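**Session 2 – Stock control: reorder points**
Tutor: Marlene Lopes

A reorder point is the stock level at which you place the next order. You need two figures: daily use and lead time.

> reorder point = daily use × lead time + safety stock

Worked case: Norkance sells 300 lamps a day and its supplier takes 14 days to deliver. Without safety stock, it reorders at 4,200 lamps.

Safety stock covers late deliveries and busy weeks. Two days' cover adds 600, so the point moves up to 4,800.

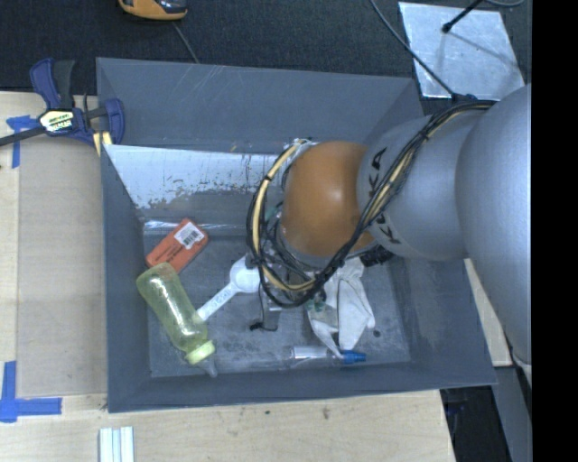

Lead time starts when the order is sent and ends when the goods are ready to pick – checking and shelving are included. Students often leave these out.

**For next time:** redo the sum with a lead time of 16 days. Bring your working.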